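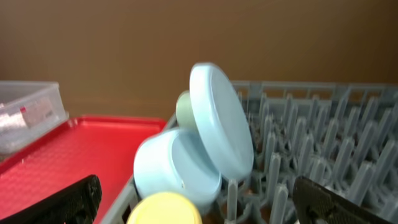 Plastic lids next to a grey dish rack. The upright posts in the rack are called tines.

How a dish rack works
Tandcombe Home Science Pages, sheet 16

A dish rack holds washed dishes while water leaves them. Water leaves in two ways. Most of it runs off, which is called draining. The remainder turns into water vapour and mixes with the air, which is called evaporation.

Draining
Gravity pulls water downwards. On a plate lying flat, the water has nowhere lower to go, so it stays in a shallow pool. On a plate standing on its edge, the water runs down the surface, collects at the lowest point and drips off. The plate does not have to be exactly vertical. At a slope of 60 degrees, water still runs off quickly.

Some drops stay behind even on a steep slope. Water sticks slightly to most surfaces, and it also holds itself together. A small drop may not be heavy enough to slide. If two small drops touch, they join, and the larger drop may then start to move.

Evaporation
Tiny particles of water, called molecules, are always moving. The fastest ones escape from the surface of a drop into the air. Moving air carries them away and makes room for more. In still air, drying slows down. Two plates pressed face to face dry slowly for this reason.

What the tines do
Tines keep dishes upright and apart. The gap between two rows needs to be wider than the edge of the plate. Many racks have a raised rail as well, to stop things sliding out. Openings in the base let water fall through to a drip tray or a draining board.

Cups, bowls and lids
A hollow object can hold water in the wrong position. Place a cup upside down, or tipped so that its open end points downwards. A lid often has a groove inside the rim, and water can be trapped there. Shake the lid once over the sink, then stand it on its edge.

Plastic often stays wet longer than china. China is usually thicker and heavier, so it stores more heat from the washing water, and that heat helps the last drops to evaporate. Plastic cools sooner.

Before washing
Leftover food is removed first. Large pieces are lifted off by hand or scraped off with a spatula. Small grains, such as rice, can be gathered with a damp cloth. Wrappers and used tissues are kept apart from food scraps, which may go into a food waste bin. Check the trays as well as the dishes, as grains collect there. 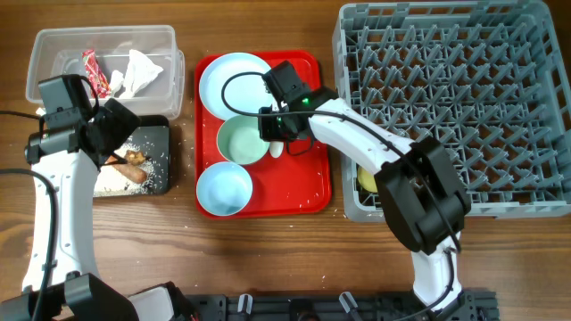
A reader asks why cooked rice cannot simply be rinsed down the sink. It's soft, the letter says, and the grains are small enough to fit through the plughole.

Each grain does fit. The difficulty is further along. Cooked rice contains starch, which is sticky, and the grains can clump together in the bend of the pipe. They also take in more water and swell. Scrape rice into the bin before the plate reaches the sink.

Test it yourself
You need 2 plates of the same kind, a rack, a tablespoon of water and a clock.
Pour half the water over each plate.
Stand one plate in the rack. Lay the other flat on a worktop.
Look at both every 6 minutes and write down what you see.
Stop after 60 minutes.

Words used on this sheet
Drain: to let liquid run off.
Evaporate: to change from a liquid into a gas.
Tine: an upright post or prong.

Sheet 17 covers tea towels.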